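Sorting the Linen Closet Before Winter

Household notes, October

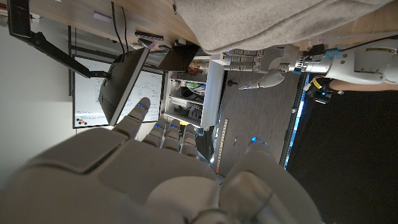 Most closets collect more sheets and towels than a home can use. Before the heavy blankets come out for the season, it helps to empty the shelves and decide what stays. The job takes an afternoon for an average closet, and less if you did it last year.

Start with the sheets. Two sets per bed is enough for most people, plus one spare set for guests. Check the elastic on the fitted sheets by pulling each corner. If it stays stretched out, the sheet will keep slipping off the mattress. Hold the flat sheets up to a window and look for thin spots near the middle, where the wear shows first. Pillowcases last longer than the sheets they came with, so keep the good ones and use them as spares.

Towels are easier. Any towel that no longer soaks up water after a plain wash, with no fabric softener, can be cut up for rags. Animal shelters often take old towels, but call first and ask. Many will not take pillows or anything with stuffing. Our drop-off bin at the Casari building accepts clean sheets, towels and light blankets in any condition. Please tie them in bundles. The bin closes at 6 p.m.

Last year's drive brought in 3,702 pieces. Some 300 of those were single pillowcases, which are hard to place, so please try to send them in pairs.

Wash everything you plan to store, even if it looks clean. Body oil and spilled food turn yellow over several months on a shelf. Dry each piece fully, and let it cool before you fold it. Blankets should be folded loosely in thirds. Wool needs a closed cotton bag or a box with a lid. Cedar blocks are fine, but sand them lightly each fall or the smell fades.

For shelves, the order is simple. Put the things you use weekly at chest height, guest bedding above, and blankets at the bottom. Store each sheet set inside one of its own pillowcases and you will not have to hunt for the matching top sheet. Mark the bed size on the edge of the shelf with tape.

Do not store linens in the plastic bags they were sold in. The bags trap damp air, and the folds can discolor. Leave a little space at the back of the shelf too, especially on an outside wall.

Next month's notes will cover down comforters, including when to wash them at home and when to pay for it. Readers who asked about mending torn hems will find the hand stitch guide at the front desk, next to the bundle ties.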